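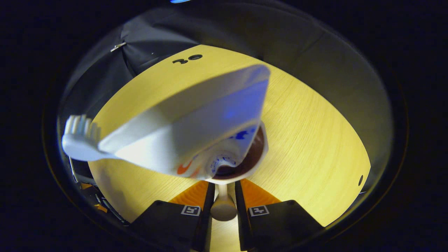 White cup.

Talks > Rooms and buildings > Speaker notes

This site uses cookies to remember your reading settings. Accept / Manage

Quiet enough to talk: noise in small cafés
Speaker notes, Tamara Dovhaniuk
Given January 21, 2022, Hultby

Slide 1. Title

Say hello. Check the back row can hear me without the microphone, then with it. Ask them to remember the difference.

I fit out small cafés and canteens. I am not an acoustician. What I know comes from going back to rooms after they opened and asking what was wrong with them. The answer was usually the noise, and often the people running the place had stopped noticing it.

Slide 2. Where noise comes from

Four sources in most cafés. Talking. Crockery. Machines, mostly the grinder and the fridge. Chairs on the floor.

Talking is the one customers complain about, but it feeds on the others. When the room is loud, people raise their voices. The next table does the same. It climbs until someone gives up and leaves.

Ask: who has left a café early because of the noise? Wait for hands. Don't comment on the number.

Slide 3. Echo and leakage are different problems

Spend time here. People mix these up and buy the wrong thing.

Leakage is sound getting through a wall or floor. You stop it with weight and by closing gaps. It is building work and it is dear.

Echo is sound staying in the room after it was made. You deal with it using soft, thick material that sound goes into and does not come back out of. It is mostly furnishing.

Foam on a party wall will do next to nothing for the flat next door. I have been asked to do it more than once. Tell the bakery story if time allows (short version: egg boxes, painted, all the way up the stairs).

Slide 4. The clap test

Do it live. One clap, middle of the stage. Ask what they hear after it.

In a bare room with a hard floor you get a ringing tail. If two bare walls face each other you may get a flutter, a quick buzzing sound. Walk around and clap in different spots. Corners sound different from the middle.

The test costs nothing and gives you no figure. It is still the first thing I do.

Slide 5. Hard and soft

Hard: glass, tile, plaster, polished concrete, bare wood, metal. Soft: heavy curtain, thick felt, upholstery, carpet, people.

People are good absorbers. A full café has less echo than an empty one and is still louder, as everyone in it is talking.

Thin cloth stretched flat against a wall does very little. The same cloth hung in folds with a gap behind it does more. Heavy cloth, hung in folds, with a gap, is worth having. It works best on high sounds such as cutlery and the sharp parts of speech. It won't touch a low fridge hum. 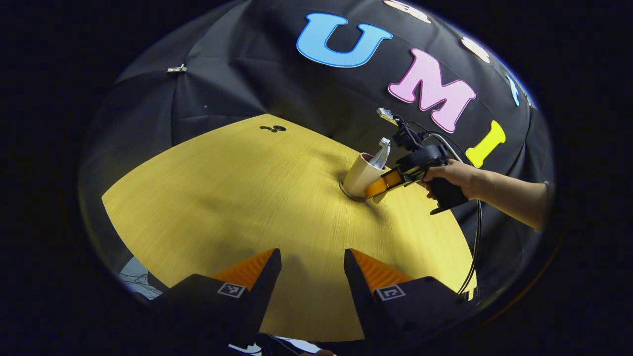

Round wooden table, with black fabric and felt-style letters behind.

Slide 6. Tables

Tabletops are the part of the fit-out customers touch most, and they make noise in two ways. A cup put down on bare wood makes a knock. The underside also bounces sound back down to the floor and up again.

Felt glued under the tabletop helps with the second. It is out of sight and cheap. Keep it back from the edge so that fingers don't find it.

Round tables seat people closer together for the same number of chairs, so they can talk more quietly. They waste floor at the corners. Owners nearly always ask about this, so have the floor plan ready. Usual trade: round in the middle, square along the wall.

Slide 7. Case: the Mbwambo canteen

Room with 59 seats, tiled floor, plaster ceiling, windows down one long side. Opened in August. Within weeks staff were taking lunch back to their desks.

Taras Polishchuk put a logging meter on a shelf and left it there. We ended up with 3,944 readings. Show the chart. Point to the peak, then point to the second, smaller peak in the afternoon, which was the dishwasher with its door open.

What we did, in order:

Rubber feet on all the chairs. Door closer on the wash-up room. Hanging panels from Fono over the middle third of the ceiling. A lined curtain at the end wall, hung full.

Panels came to 878 pounds before fitting. The feet were the best value of anything. The curtain was chosen for looks by Osvaldo Andrade, who runs the place, and he was right about the colour.

What we got wrong: we hung the first row of panels too near an air vent and they swung. They had to be moved. Allow a morning for that sort of thing.

Slide 8. Ceilings first

If there is money for one surface, pick the ceiling. It is usually the largest bare area, nothing gets spilled on it and no one leans a pushchair against it.

Check before drilling: sprinklers, lights, smoke detectors, fire rating of the panel. Ask for the certificate in writing. Lukian Antoniuk had a whole delivery of Muta board sent back over this and lost about nine working days.

Slide 9. Music

Short slide. Music does not cover noise, people talk over it. If you want music, use more small speakers turned down low and keep them away from the till, where staff need to hear orders.

Turn it off and listen to the room at least once before opening. Many owners have never heard their own room with nothing playing.

Slide 10. Who can't hear

Slow down here.

Anyone with a hearing aid gets the grinder and the chairs along with the voice across the table. Many will stop coming and won't say why. Keep one corner as the quiet corner: away from the machine, back to a soft wall, decent light on faces so that people can lip-read. Put it on the website with the hours when the café is least busy.

Taras Levchenko wears two aids and tested our corner plan for us. His main note was about light. We had put the quiet table under the dimmest lamp in the building.

Slide 11. Cheap list

Leave this up during questions.

Chair feet. Felt under tables. Knock-out drawer lined with rubber. Cutlery trays with a cloth base. Door closer on the kitchen. Thick curtain, hung full. Move the grinder off the shared counter.

Likely questions

Plants? Nice to have, small effect unless there are a great many.

Carpet? Works, but think about the cleaning. A rug by the door catches chair noise from the first few tables only.

Phone apps for measuring? Fine for before and after with the same phone in the same spot. Don't compare with someone else's.

Related talks
Lighting a narrow shop
Floors that can be mopped
Queues and where to put the till
Notes on choosing a dishwasher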